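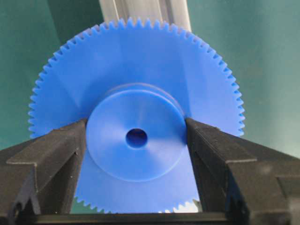
*Engranaje azul sujeto por el cubo, visto desde la muñeca.*

Proyectos de estudiantes > Robótica > Datos abiertos

# engranajes-welora

¡Hola! Este es el conjunto de datos del club de robótica de Etville, y nos hace muchísima ilusión compartirlo por fin. Contiene 300 episodios teleoperados de una tarea que parece de juguete y que nos ha tenido enganchados desde mayo: coger un engranaje de plástico y colocarlo en un pasador vertical montado sobre un perfil de aluminio.

## La tarea

Cada episodio empieza con el engranaje tumbado sobre el tapete verde. El operador lo agarra por el cubo central (nunca por los dientes, que son muy finos), lo levanta y busca el pasador con el agujero. El agujero es pequeño y el propio engranaje tapa el pasador en el último tramo, así que ahí se juega todo. ¡Los primeros días fallábamos una y otra vez!

Hay dos modalidades:

- `simple`: un solo brazo hace todo el recorrido.
- `doble`: trabajan los dos brazos y el segundo ayuda a orientar la pieza. Son 58 episodios. 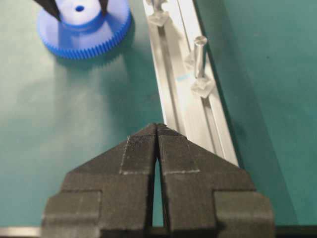
Los pasadores van sobre bases encajadas en la ranura del perfil, y entre sesiones las deslizamos unos centímetros para que la política no se aprenda la posición de memoria. Anotamos cada cambio en `montaje.csv`. El perfil también se gira de vez en cuando, con menos disciplina de la que nos gustaría (ver Problemas conocidos).

## Contenido

```
episodios/ vídeo de muñeca y estados articulares
montaje.csv posición de las bases por sesión
etiquetas.csv éxito, fallo o abandono
scripts/ carga y visualización
```

Para validación reservamos 40 episodios, repartidos entre sesiones. Por favor, no los mezcléis con el entrenamiento si queréis comparar resultados con los nuestros.

## Problemas conocidos

- El episodio 51 tiene los vídeos izquierdo y derecho intercambiados.
- El giro del perfil no se apuntó en las dos primeras sesiones.
- La luz cambia bastante entre la mañana y la tarde. Lo dejamos así a propósito.

## Quiénes somos

Teleoperación: Anathi Jacobs y Elis Rees. Dedos y piezas: Ilze Kuusk. Etiquetado y scripts: Cinzia Pagano. Si entrenáis algo con esto, abrid una incidencia y contádnoslo, ¡también si sale fatal!

Usamos cookies para mejorar tu visita. Aceptar | Configurar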